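Home News Opinion Technical Notes Events Subscribe

Open days should publish the reset time
15 July 2023

The Skinimdale open day gave visitors a 1275-word handout and 11 demonstration slots. The handout covered arm reach, controller rates and the Gronico scheduling software. It did not say how long a person spends putting the table back in order between runs.

I think that omission matters more than anything on the sheet. A two-arm cell that handles desk supplies is judged by its success rate, and the usual claim is a figure out of 1000 attempts. The denominator is rarely explained. If a technician straightens the pencils before every attempt, the 1000 describes one narrow starting condition. If objects stay where the last run left them, it describes something closer to work.

Small stationery is a fair test. Scissors have loops that catch, pencils roll, and a clear plastic container gives a depth sensor very little to hold on to. I have no complaint about the choice of task. My complaint is with the reporting - a visitor sees one run and is left to assume the rest. 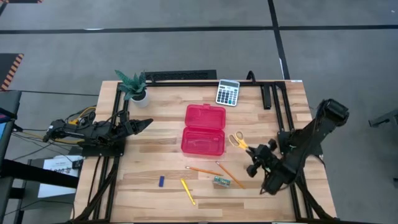
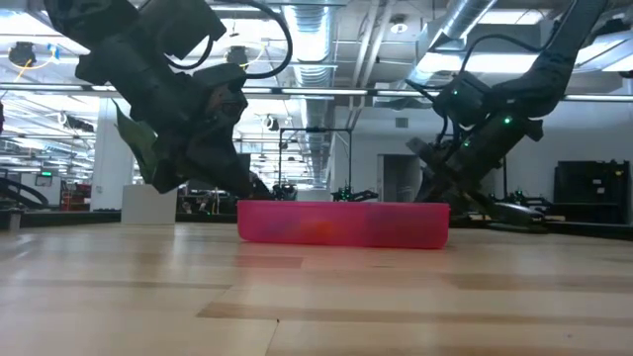 Two arms and a pink-red plastic container on a wooden tabletop, in both views.

Drirard already logs operator interventions on its packing line and prints the total beside throughput. The cost is one extra column. Skinimdale could do the same before its August session, with three numbers per slot: attempts, interventions, and seconds of manual reset. A buyer can do arithmetic with those. A percentage alone supports no staffing estimate, and staffing is what most of the people in the room came to find out about.

Related items
Oyelaran gripper pads: wear after one season
Reading a cycle-time chart
Gronico scheduler, second look
What counts as an intervention?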